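Moving to a smaller kitchen, one month in

28 Apr 2018

We have been in the Grondville apartment for a month now, and a few people have asked how the kitchen is working out. The old one had a pantry you could stand in. The new one has two cupboards, one drawer that sticks and a window over the sink that faces a brick wall.

Most of what I own for cooking went to other people before the move. Ginette Royer took the stockpot and the big mixing bowls. The bread machine went to my cousin and I have not missed it. I kept one frying pan, two saucepans, a colander, the good knife and a baking tray that fits the smaller oven, which I measured three times before I believed it.

The rule I set was that the table stays clear. In the old house it collected mail, chargers and library books, and we ate in front of the TV because moving it all was too much work. With one table for everything there is no choice. Things get put away before dinner, even if away means a chair in the bedroom.
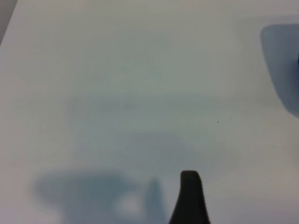

What I buy now

Shopping has changed more than cooking. I used to drive to the Quintela once every two weeks and fill the trunk. Now I walk to the small market on the corner and carry home whatever fits in one bag. It costs more per item, but I throw out less. Last month the food bill came to 185 dollars for the two of us, not counting coffee, and that is a little under what it was before.

The freezer is the real problem. It holds a tray of ice and some 5 or 6 flat bags if I stack them carefully. I freeze soup in the bags laid down on the baking tray, then stand them up like files once they are solid. Rice works the same way. Bread does not, so I buy half loaves.

Fruit was the other thing I had to learn. I bought it the way I always had, by the big bag, and half of it went soft before we got to it. Now I buy a few pieces at a time and go back when they are gone.
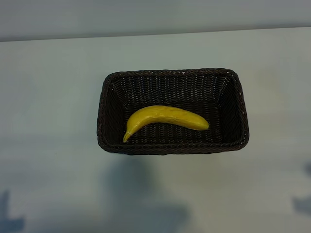 Parveen Qureshi wrote after my last post to say that she went from a house to a studio in May of last year and found that the hardest part was spices. She had 13 jars and nowhere to put them that was not over the stove, where the heat ruined them. In the end she kept the ones she used every week and bought the rest in tiny amounts when a recipe asked for them.

I have done nearly the same thing. Mine are in a shoebox in the cupboard, with the names written on the lids so I can read them from above.

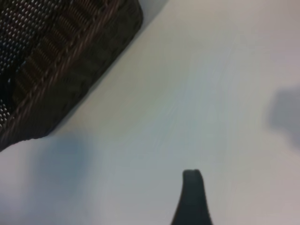
Storage is what I will be working on next. The space over the fridge is wasted, and so is the inside of the cupboard doors. I looked at wire racks for the doors but they stick out too far and the doors would not close. Open shelves would get greasy, and I do not want to dust my plates. A dark woven basket like this one would do for the top of the fridge, with the onions and potatoes in it, and the tight weave should keep the papery bits of skin from falling through. I still need to measure the gap under the ceiling. The landlord has said no to drilling, so anything that goes up has to stand on its own feet or hang from a hook that is already there.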